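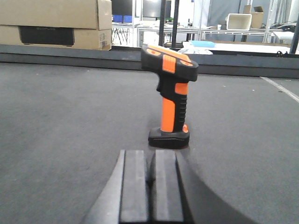
About Stunadside Stock & Tally

We count things for people who would rather not. Shoe stores, hardware stores, two libraries, a company that sells nothing but gaskets. If it sits on a shelf and somebody upstairs wants to know how many of it there are, you can call us and we'll come over after closing with a bag of scanners and a thermos.

The firm was started by Joanne Clegg, who had spent 20 years managing other people's stockrooms and had come to believe that most inventory numbers are made up in a car on the way to a meeting. Her first job on her own was the Batista garden center, in September, in a greenhouse, with a clipboard. She finished it, sent the invoice, and bought a scanner the next morning.

What we do

Mostly shelf counts. We arrive, we scan, we go home, and you get a spreadsheet that will upset you a little. Clients tend to blame theft first. It is usually a pallet behind the other pallets.

We also set up small stockrooms from scratch - labels, bin numbers, a sensible order for the shelves. Hadach Hardware had been filing its hinges under D, for door. We respect the thinking, but the new person on Saturdays did not share it, and everything has since moved to H.

The third part of the business is scanner rental. A lot of small stores need one for a weekend and have no wish to own it. Ours are the orange and black kind with a pistol grip and a trigger, and they go back on a base when they're done working. We like the orange. A black scanner set down on a dark shelf in a dim back room is a scanner you will be paying us for. The ribs on the back of the handle are pleasant for the first hour, and by the fifth you will have opinions about them.

Rental is by the weekend or by the week. You get the scanner, its base, a cable, and one laminated card of instructions. The card used to be a booklet. Joanne found 80 copies in a drawer, every one of them returned by customers without a crease, and took the hint.

How we work

There are five of us on the payroll, and on big jobs we bring in people we've used before. Two counters take each aisle and start from opposite ends. If their numbers match where they meet, fine. If they don't, they swap and do it again, in a silence that visitors have described as tense.

We don't estimate. This comes up more than you'd expect. A store owner will wave at a box of screws and say call it a thousand, and we will say no, and then we will weigh it. We do the same with beads, washers and birdseed. (We did birdseed by the bag. There are limits.)

Everything is scanned at the shelf and checked back at the office before you see it. When we get something wrong we recount at our own expense, on a night you pick, and we bring the donuts. 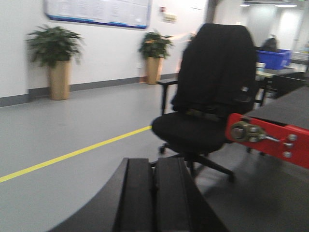
Where to find us

The office is one flight up from the Nemier print shop, and it always smells a bit of ink. It is furnished with dark tables and black swivel chairs, a scheme that was chosen by whatever was left at the liquidation sale. For color there's a bright blue plastic bin on one of the tables. Visitors have asked whether the blue means anything in our system. It means the store had blue.

Rentals are picked up and dropped off at the top of the stairs between 2 and 5 in the afternoon, Monday through Saturday. Please bring the base back along with the scanner. We have had scanners come home alone and it's a sad thing to see, besides being a charge on your deposit.

If you'd like a quote for a count, send us the floor area, the kind of goods, and the last inventory figure you believed. That third one can be left blank. Plenty of people do.

We don't do homes. We have been asked to do wine cellars, a comic book collection and somebody's mother's Christmas ornaments, and the answer was no each time, although Joanne did go and look at the ornaments.

Comments

gasketgal
They did our whole back wall in one night and found the order I'd been yelling at the supplier over. I've apologized to the supplier.

Ron at the feed store
Do you rent on Sundays?

Stunadside
Hi Ron, no Sunday pickup, but the weekend rental runs Saturday to Monday and covers it.

T. Wexler
I still think hinges go under D.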